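Gripper trials move on to shirts

Posted 15 October 2022 by Renata Jabłońska

Well, we've finally got round to laundry! Regular readers will know that Nikola Laskowska and I have been comparing hand-held grippers for the Dahlgren project since June, mostly on boxes and mugs, and that I've been moaning for ages that boxes and mugs tell you very little about fingertips. So out came a white shirt.

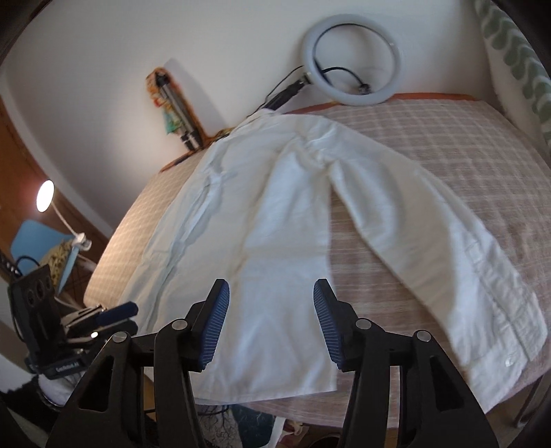
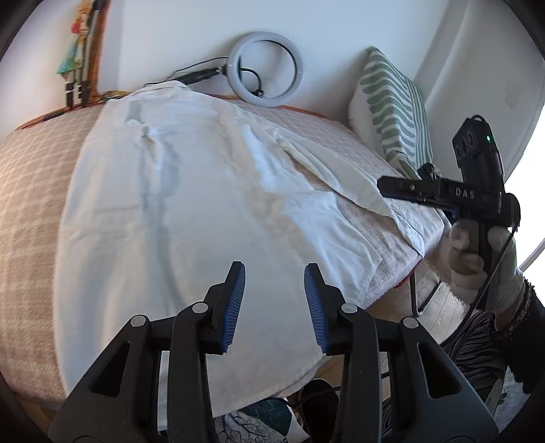
The question we wanted to settle first was the pads. We have 2 sets, the ribbed ones and a plain smooth set that Witold Kubiak cut for us over in Stunville, and I was fairly sure the smooth ones would be kinder to cotton. I was wrong (Nikola has asked me to put that in writing). The smooth pads kept sliding off the hem, while the ribbed ones took hold of a single layer and kept it. Collars are another matter. A collar is thick and springy, and both sets did fine with it.

Sleeves were the real pain. Folding one in across the body takes a long sideways sweep, and my wrist was complaining well before lunch. We did 30 folds between us and swapped over every 6, and I'd swap sooner next time. Nikola is much neater than me at cuffs, so we've kept her folds and mine in separate folders in case it skews the comparison.

Waldemar Górecki, who looks after the arm at Nedton, rang while we were packing up and wanted to know how wide the fingers need to open. Wider than I'd have guessed! Going in nearly closed, I kept pushing the cloth along and making a new wrinkle. Opening right up and coming straight down on it works far better, and he's going to try the same approach on his controller before we send anything across.

Next up are towels and a pair of jeans, which I'm dreading a bit. Bidbridge have promised us 3 more sets of pads in a softer rubber, and I'll post the slip results for those once they've had a go at the same shirt.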